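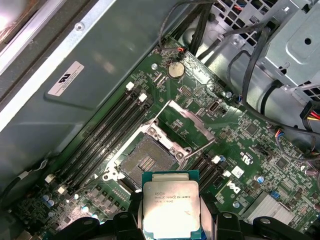 According to Domnica Dumitrescu, the contact pins should decide the speed of the whole job, and every rule on handling processors ought to start from them. She put this to the visiting party before we had left the bench, and much of the morning was given over to testing the proposition.

The visit to the Fetholm site took place on Feb 15, 2024, at the invitation of Traian Marinescu. Its purpose was to review the draft practice guide for automated servicing of desktop computers and workstations against work carried out by a robot arm. Members had received the draft, known as Braltum, beforehand. It contains 13 clauses, of which the party was asked to consider those dealing with component handling and with the condition of the case before work begins.

Clause 2 requires that the load plate be fully open before a processor is brought over the socket, and that the processor be held by its edges. Members supported both requirements. There was less agreement on the proposed approach speed. Mr. Marinescu favours one fixed limit for all boards, on the grounds that a limit which varies by model will not be followed in a mixed workshop. Others preferred a limit set at commissioning and recorded on the job sheet. The wording has been returned to the drafting group.

Clause 6 concerns cabling. As drafted, it asks that loose leads be "suitably managed", a phrase the party considered too weak to audit. Older cases carry a good deal of wiring close to the board, and the guide should state how much clearance is expected along the path of the arm.

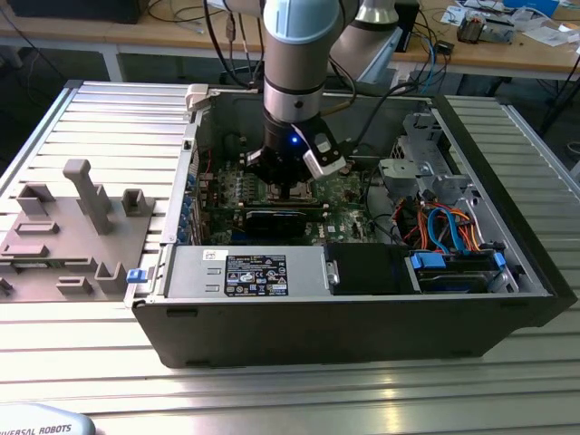
Océane Dhillon asked whether the guide could require power supplies to be disconnected and discharged before any case enters the cell, and whether a person or the system should sign for it. The party's view was that a person should sign. Brândușa Dobre recorded a reservation about the added time per unit, and this is noted in the minutes.

Discussion then turned to fixtures. The draft is silent on printed fixture plates, although many workshops now make their own. It was agreed that plates should bear a revision number and be inspected at set intervals, and that a static-control requirement should apply to any surface on which a processor or memory module is placed.

The revised text will be circulated to members for comment, with replies due in July. Written submissions should cite the clause number and be limited to 10 pages.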